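Zetelness Automation - Product Updates

Our review of the Hiveck hand-held gripper kit is now under way. We will post our findings in this thread through the end of May.

The kit is offered to teams that want to record hand tasks for robot training. It ships as a pair of grippers, with printed markers, a charging dock and a one-year service plan.

Our test plan calls for 2000 recorded tasks per kit. Operators work in shifts of 2 hours and report any grip slip, lost tracking or sore wrists at the end of each shift.

Early results are favorable. Setup took less time than the manual allows for, and support from Hiveck has been prompt. The printed manual, however, needs a clearer section on calibration.

Pricing remains under discussion. Buyers should note that the service plan does not cover finger pads - these are sold separately and will wear with use.

Marker tracking and operator comfort are the main items in the current round.
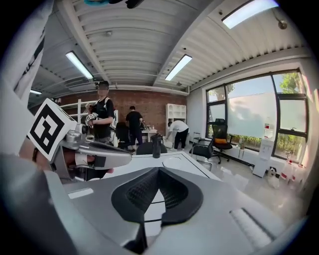
Soledad Whitlock replied that her team at Flustberg had gone through over 2 sets of pads in its own trial, and asked that pad life be listed in the final report.

We will include pad life in the report. Other requests may be posted below until the review closes.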